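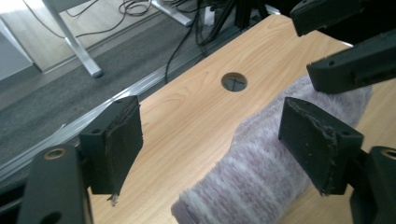
Striped microfiber towels - how do I fold them so they stay put, and how do I keep them soft?

Asked in Laundry and Linens, September 2023

I bought a pack of hand towels, the fuzzy microfiber kind in pale purple with white stripes. The store brand is Karnell. They have a small fabric loop on one of the edges. I like them a lot but I have two problems.

First, folding. I do my folding on a desk with a wood-grain top, and the towels slide around on it. When I fold one in half lengthwise the layers creep apart, and by the time I get to the last fold one side is longer than the other. Rolling is worse. The roll looks fine when I let go and then it opens up.

Second, the older ones from March are already getting stiff. I wash them warm with my regular towels and use a fabric softener sheet in the dryer. The water here is hard, if that matters.

They go on an open tray with a handle next to the bathroom sink, so whatever fold I use has to be narrow and look decent from the side. I also don't know what to do with the loop. Tuck it in or leave it out? Thanks.

PeggyLoomis_Sillbridge

Stop using the dryer sheets. Fabric softener of any kind coats microfiber, and the coated fibers go flat and quit picking up water. That is most of your stiffness right there. The other part is washing them with cotton towels. Cotton sheds lint and microfiber grabs all of it.

To bring the old ones back, soak them in hot tap water with half a cup of white vinegar for an hour, then run a regular wash with a small amount of liquid detergent and an extra rinse. Don't add bleach. Dry on low or hang them. After that wash them by themselves, cool or warm, no softener. With hard water you may need to repeat the vinegar soak every couple of months.

For folding, the trouble is that you are starting with the long fold. Lay the towel flat and smooth it from the middle out with both hands. Bring the two short ends in to meet at the center, then press. Now do the long fold, in thirds. The layers have less length to creep, and the stripes keep you honest because you can line up one against the next. If the desk is slick, put a cotton pillowcase under your work. I do the same with satin.

laundryroom500

I never had any luck with vinegar. I just buy new ones, they are cheap. The Mirani ones hold up better than Karnell but they only come in gray. As far as folding goes, I throw mine in a basket.

Hillon_Housekeeping

Agree with the first reply on the softener. I look after linens for 2 guest houses and we wash microfiber in its own load, always.

On the loop - leave it at the bottom when you lay the towel out, hanging straight down toward you. It tells you which way the towel is facing, so every one in the stack gets folded the same way. Then when you fold, the loop end goes in first and the other end covers it. For an open tray, put the folded edge toward the person using it and the loose edges to the back.

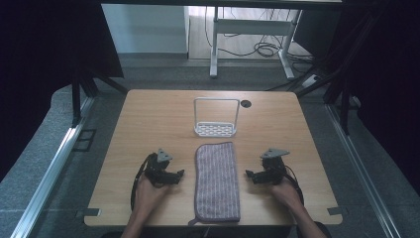 laundryroom500 came back to add that a perforated tray is worth having if the towels get put away even a little damp, and that a solid one left a musty smell on the bottom towel every time. The same reply also recommended keeping the stack low, so people can lift one out without dragging the rest along.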